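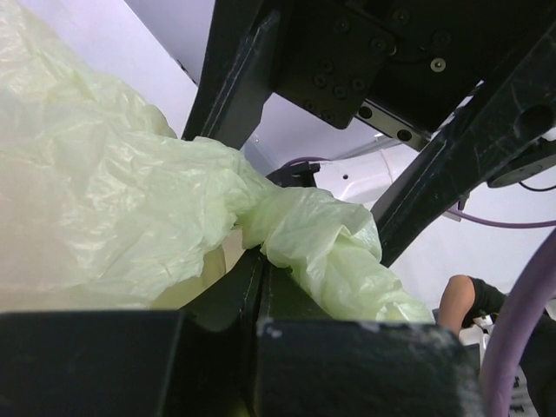 Final Report: Grip Loss and Film Entanglement in a Bag-Handling Cell

Department of Mechanical Engineering, Lesport
Project group Kaczmarczyk

1. Background

The project was set by Conis, a firm that sorts packaging for reuse. The group was asked to establish whether a two-finger gripper on a standard arm could lift plastic bags by the neck and place them in a bin. Rigid containers had been handled by an earlier group without difficulty. Bags had not been attempted.

The control software was Erkuvance, supplied under the department's teaching licence. No changes were made to it before the fault described in section 3.

2. Method

Each trial began with one bag on the table. The arm approached the neck, closed the fingers, lifted and moved to the bin. A trial was counted as passed if the bag was released within 50 seconds of the start and no part of the film stayed on the gripper. A total of 710 trials were carried out. One member of the group remained beside the cell during every trial, with the stop button in reach.

3. The fault

In 37 trials the film did not come away when the fingers opened. In most of these the loose end of the neck had been drawn over the edge of a finger and was held in the gap between the two. The arm then returned to its start position with the bag still attached. The software recorded a normal release, as it judges release only by the position of the fingers.

On 2 occasions the film also reached the joints of the finger linkage. The motor current rose, but stayed below the limit at which the arm stops by itself. Both trials were ended by hand.

4. Safety matter

After the first of these two trials, a member of the group reached in to pull the film free while the arm was paused but still powered. The arm did not move and there was no injury. The group nevertheless reported the event to the laboratory office, and work was suspended until the procedure had been rewritten. The risk assessment had dealt with contact between the arm and a person. It had not dealt with clearing a jam, and the group accepts that this was an omission.

Under the new procedure, power to the arm is cut and the key removed before any hand enters the cell. Film is cut away with blunt-ended scissors and is never pulled.

5. Changes made

The current limit for the gripper motor was lowered. The wrist camera is now checked after each release, and the arm holds its position over the bin if film is still in view. A cover for the linkage was drawn but not made, as the workshop was closed during August.

6. Remaining work

The camera check gives false alarms under strong light, when bright creases in a bag already in the bin are taken for film on the fingers. Thin, clear bags have not been tested. The group recommends that the cover be made and fitted before the cell is used again with bags of any kind.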